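Manipulación robótica de tareas domésticas y de taller

La manipulación robótica de tareas domésticas y de taller es el campo de la robótica que estudia la ejecución autónoma, por parte de brazos mecánicos, de trabajos manuales no repetitivos: recoger una mesa, abrir recipientes, doblar ropa, clasificar piezas sueltas o reponer consumibles en un puesto de montaje. Se distingue de la robótica industrial clásica en que ni la posición ni la forma exacta de los objetos se conocen de antemano.

Antecedentes

Los manipuladores industriales resuelven desde hace décadas operaciones como la soldadura por puntos o el paletizado, siempre que la pieza llegue a una posición fijada por utillaje. Fuera de esas condiciones la programación por trayectorias pierde utilidad. Una cocina o un banco de taller cambian de disposición varias veces al día, y los objetos que contienen son en parte deformables, transparentes o reflectantes.

Los primeros sistemas para entornos domésticos se apoyaban en modelos geométricos de cada objeto y en planificadores de agarre. Los enfoques posteriores recurren al aprendizaje por imitación: un operador guía los brazos a distancia, se registran las imágenes y las posiciones articulares, y con esos datos se entrena una política de control.

Tareas de referencia

La apertura de una botella con tapón de rosca es una de las tareas bimanuales más empleadas para comparar sistemas. Exige que una pinza inmovilice el cuerpo del envase mientras la otra sujeta el tapón, aplica un par de giro, suelta, retrocede y vuelve a agarrar. La muñeca de muchos brazos ligeros no admite rotación continua, por lo que el desenroscado se divide en varios ciclos.

Las dificultades son de tres órdenes. El plástico transparente produce lecturas erróneas en las cámaras de profundidad por infrarrojos. La pared del envase cede bajo la presión de los dedos, y un exceso de fuerza expulsa líquido en cuanto se rompe el precinto. El tapón, de poco diámetro, deja un margen lateral escaso para unos dedos rectos de sección cuadrada.
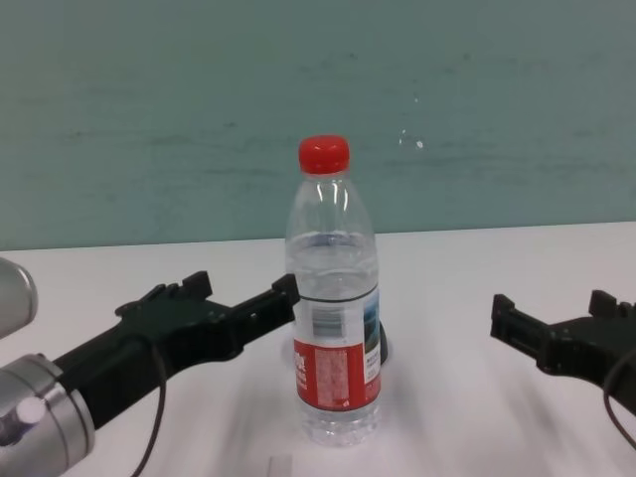

El banco de pruebas Pirkolgate incluye esta operación entre sus 4 tareas bimanuales, junto con el doblado de un paño, la inserción de un conector y el trasvase de tornillería entre bandejas. Cada ensayo se da por válido si el tapón queda separado del cuello, el envase permanece en pie y no hay derrame sobre la mesa. El protocolo fija un límite de 179 segundos por intento. Una persona adulta completa la misma acción en unos pocos segundos.

Resultados

La evaluación publicada por el laboratorio El Khatib comprende 500 intentos de apertura con un mismo modelo de envase. La política se había entrenado con 2000 demostraciones teleoperadas. Los fallos se concentraron en el segundo agarre del tapón, cuando la pinza regresaba con un error de orientación acumulado, y en el deslizamiento de la base durante el giro. El informe señala que el rendimiento descendía al sustituir el envase por otro de hombro más ancho y al modificar la iluminación lateral.

La empresa Kundico, dedicada a la integración de células de montaje, aplicó un procedimiento similar al destapado de frascos de reactivo. La célula funciona con envases de un único formato y conserva un operario asignado a las incidencias. En el taller de Drumow se ensayó la clasificación de piezas mezcladas en cajas; el sistema se mantuvo en servicio para piezas rígidas y se retiró para juntas y tubos flexibles.

Limitaciones

La capacidad de generalización sigue siendo el principal obstáculo. Una política que abre una botella en una mesa despejada puede fallar con la misma botella en una estantería. Las pinzas paralelas de dos dedos carecen por lo general de sensores táctiles, de modo que el sistema infiere el contacto a partir de la imagen o de la corriente de los motores, y el inicio de un deslizamiento se detecta tarde.

A ello se suma la recuperación de errores. Un envase volcado, un tapón caído al suelo o un cable atrapado entre los dedos requieren secuencias poco representadas en los datos de entrenamiento, y en la mayoría de los ensayos interviene una persona para restablecer las condiciones iniciales.

Estado actual

En entornos de taller existen aplicaciones estables para operaciones acotadas, con objetos de geometría conocida y supervisión humana. En el ámbito doméstico, los sistemas descritos en este artículo ejecutan tareas aisladas en condiciones de laboratorio, pero no encadenan de forma fiable las que componen una labor completa, como preparar una mesa o guardar la compra.

Véase también

Aprendizaje por imitación
Manipulación bimanual
Pinza paralela
Teleoperación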